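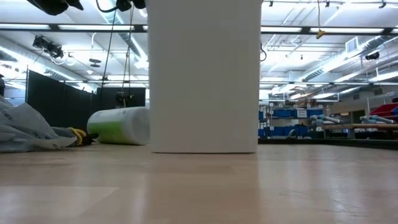 How to clear a worktable that everything lands on

I have read a good many guides to tidying a workbench, and most of them want you to buy something first. A pegboard, a set of matching tubs, a label printer. I've tried the tubs. They filled up with the same rubbish that had been on the table, only now it had lids on.

What follows costs nothing and takes one evening if you don't stop to read old receipts. It assumes an ordinary table with a smooth top, used for whatever needs doing that week.

What you need

An empty floor, or at least a clear patch of it. One cardboard box you don't care about. A damp cloth and a dry one. A pencil and some masking tape.

Step 1: Move the biggest thing first

Most guides tell you to begin with the small bits because it "builds momentum". I don't believe it. A tall box standing in the middle of a table hides whatever is behind it and splits the top into two halves that are no use for anything. Lift it down to the floor. If it's plain on the outside and you can't remember what's in it, open it now and write the contents on a strip of tape. Put the tape on the side, low down, where you can still read it with something stacked on top.

Step 2: Stand up whatever is lying down

Tubs and other round containers left on their sides take up twice the room and roll when you lean on the table. Check the lid is tight before you tip one upright. If there's liquid in it and the lid is cracked, it goes in the box to deal with outside. Don't decant it into a jam jar. I did that with some floor sealant from Besmont and spent June wondering what was in the jar.

Step 3: Gloves

Match them up. A single work glove is not a spare, whatever you tell yourself. I had 9 odd ones when I last did this, nearly all left hands, and I had been keeping them for years on the theory that the right ones would turn up. Keep pairs with sound fingertips. Clip each pair together with a clothes peg and hang them away from the table, or they'll be back on it by the morning.

Step 4: Open every plastic bag

A crumpled bag looks like rubbish and gets treated like rubbish, and then you find the screws were in it. Feel along the bottom seam as well. If the bag has printing you need, a size or a part number, cut that piece out and keep it with the part. Empty bags go inside one other bag, and when that one is full you stop saving them.

Step 5: Wipe, then look at the surface from low down

Damp cloth first, dry cloth straight after. On a glossy top, crouch so the light comes across it towards you. Fine scratches show up that way, and so does any grit you've missed, which is what makes the scratches. I've seen polish recommended for hiding them. The Plerkilico forum swears by a wax that costs more than my table did, and I couldn't see a difference on the half I tried it on.

Step 6: Put back less than you took off

Two things at most, and both should be things you'll use tomorrow. The rest gets a shelf or leaves the house. If the tall box really has nowhere else to live, stand it at the back in a corner.

Does it last?

Mine stayed clear for 19 days, then a delivery came. I've stopped expecting better than that. Doing it again took less than half as long, mainly because the box already had its tape on and there were no odd gloves left to argue over.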